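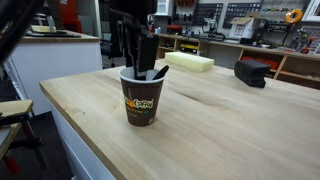

Paper cup, black spoon, and the gripper inside the cup.

Paid participants wanted: can a machine do your small chores yet?

Nullider is a small group in Novstead. We study whether robots are ready for the simple work that people do at home and in shops, such as clearing cups from a table, wiping a counter, folding a towel or putting goods back on the right shelf. Our short answer today is "sometimes, and slowly". We would like to have a better answer, and for this we need people who do such work every day.

What you will do

You come to our workshop for one session of 5 hours, with a lunch break. In the first part you do a set of chores at the table in your own usual way, and we record the movements of your hands. In the second part you guide the robot arm through the same chores with a hand controller. After that you watch the arm try alone and you tell us, in your own words, if you would accept this result in your kitchen or your shop. Please be strict. A cup that is moved but spilled is not a cleared cup for us.

Who can apply

You are 18 or older and you can stand and sit for normal periods. You have done cleaning, kitchen, café, store or care work, paid or at your own home. You don't need any technical knowledge. Left-handed persons are very welcome, we have too few of them until now. If you have worked as a robot operator before, please write it in your message; there is a separate group for you.

Payment

Each participant receives 100 dollars at the end of the session, and the bus or train ticket is paid back if you keep the receipt. We look for 248 participants in total. Sessions start at 9:30 in the morning and run until December, or until all places are taken.

Your data

Your face is not needed for the study and is blurred in the recordings. You may stop at any moment and you still receive the full payment.

How to apply

Write to Seema Upadhyay at the Nullider participant desk, with your name, the kind of chores you know best and the mornings when you are free. For questions about access to the building or the hand controller, ask for Fouad Kanaan. We answer all messages, normally inside one week.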